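The Cell That Swaps Drives Before Lunch

I came to Trurer on a Thursday expecting noise. What I got was one arm, a slatted aluminum table and a lot of patience. Erden, the refurbishing outfit that runs the place, takes in retired servers and workstations and pulls them apart for reuse, and this cell does the fiddly bit - the drives.

The first thing I learned is that most of the work happens in the fingertips. A caddy gives you very little to hold on to, and if the gripper meets it even slightly crooked, the whole thing binds. So mornings start with a grip check, run slowly, with someone's thumb near the stop button. 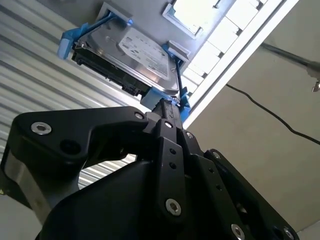 Fingertips on the lower edge of a blue drive caddy, up against the chassis.

I'd figured the robot would just know where everything was. Nope! Every new model of machine has to be taught, point by point, and the folks here keep a binder of those points that has reached 977 entries. Desktop towers are the worst of it, I'm told, because there's so much metal to clear on the way in and out. The trick is to pause above the rim, look, and only then move.

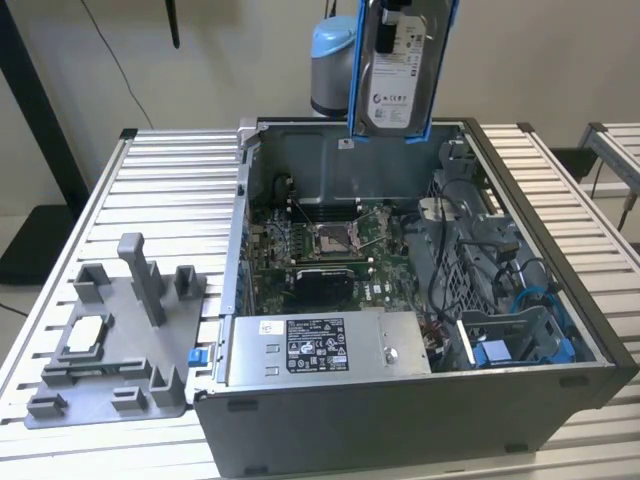
Setting up the fixtures

Small parts need somewhere to go, and that's where the gray holders come in. The crew calls the current design the Marulanda (after a street, apparently) and it's on version 17. Each one gets checked for position before a run, and the arm visits a couple of the holders at crawling speed. If it's off, you loosen, nudge, tighten and do it over.

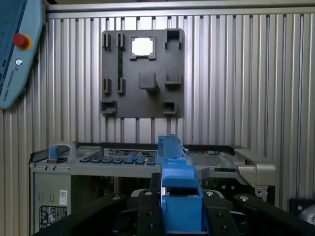 It takes around 3 hours to get through all of that after a changeover, and I watched every minute. The screws on the gripper linkages get a going-over with a hex key too. I was allowed to do two of them, very much supervised, and I was way too proud of myself.
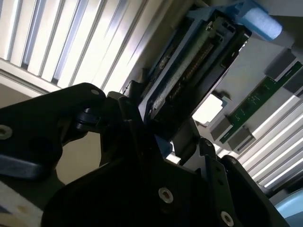 2 min read

Next month the crew starts on a second cell over at Flevuncombe, and the binder is going along for the ride. I've asked to come back when they bolt down the table - I still have the hex key in my coat pocket, and I should probably return it.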